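How I Set House Rules for a Small Robot Arm (and Stick to Them)

Posted in May 2025 by Oluf Laxdal

I run a little bench robot in Clurnach, mostly picking flat stuff up off a countertop and putting it back down again. Cards, sheets, sleeves, that kind of thing. For the first couple of months I had no rules at all beyond "keep your thumbs out of it," and then a friend from the Tralham makers' group asked if she could use the setup on weekends. I sat down to write her a quick note and ended up with a page and a half! What follows is the cleaned-up version, with the steps in the order I do them.

Step 1. Write down what the arm is allowed to touch

Start with a list, and keep it boring. Mine names the work surface, the items we pick, and the tray they end up in. If a thing isn't on the list, it doesn't go inside the reach of the arm. I used to leave a coffee mug "just outside" the area, and I'm sure you can guess how well I judged that distance.

While you're at it, mark the reach. Move the arm slowly out to its farthest point on each side and put tape on the counter a hand's width past that. People stand behind the tape when the arm has power. Check it again any time you change the fingers, because longer fingers mean a bigger circle.

Step 2. Set a slow speed and a fast speed, and name them

We have "walk" and "work." Walk is what you use for anything new: a new item, a new pad, a new person at the keyboard. Work is for a routine that has already gone 8 clean cycles at walking speed. One bad cycle and you're back to zero, no arguing. My friend thought this was fussy until she saw how quickly eight cycles go by.

Write both speeds on a card next to the stop button. I had them saved in the software only, and then an update in April set them back to the defaults and I didn't catch it until the next day.

Step 3. Test the stop button before anything else

Every session, before the first move, start a slow motion in free air and hit stop. Then release it, and make sure the arm stays put until you tell it to go. Those are two separate tests! A lot of folks only do the first one. If the arm starts moving again by itself when you release the button, you're done for the day.

Step 4. Sort out the surface

I skipped this one for ages. A shiny countertop throws light back at the wrist camera, and the glare moves whenever the arm does. Stone with a strong pattern has its own trouble – a dark vein can look a lot like the edge of something if your software is easily fooled. You have three choices: change the light, change the surface, or pick items in a color the stone doesn't have. I like the third one for practice runs, and I write down which one I used so the next person isn't comparing apples to oranges.

Also, hard stone doesn't give. Set a lowest height for the fingertips and lock it in the software. Don't set it by eye. I bring the arm down at walking speed with a sheet of printer paper under the tips, stop when the paper starts to drag, and then come back up a touch.

Step 5. Check the fingers and the pads

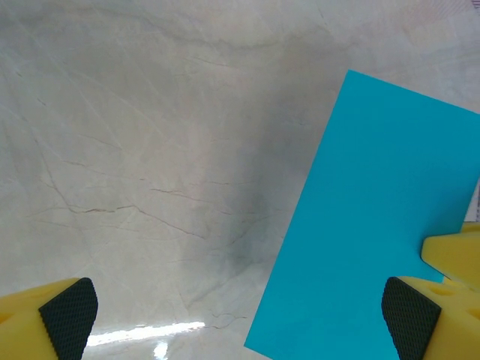
Thin flat items are the hardest thing I ask the arm to do, so the pads get looked at every 60 cycles. Wipe them with a damp cloth and let them dry. Press each one with your thumbnail (power off, please) and feel for lifting at the corners. If one pad is worn, change both. I tried to save a few cents by swapping only one and spent a whole evening wondering why everything came up crooked.

Step 6. Keep a log somebody else can read

Date, who ran it, what was picked, which speed, how many cycles, anything odd. One line each. The logbook is at 526 entries now and the "anything odd" column is the only part I ever go back and read. "Clicking noise on the way down" saved us a motor mount.

Step 7. Hand it over properly

When a new person starts, I stay for their first 5 cycles and keep my hand by the stop. They read the rules out loud first. It feels silly, and we do it anyway. The Toft group borrowed this page for their own bench and added a line about tying back long hair, so I've added it to mine too. The folks over in Vurnport want a version for two arms sharing one counter, and I haven't worked that out yet. If you have, please write to me – I'd love to see your list.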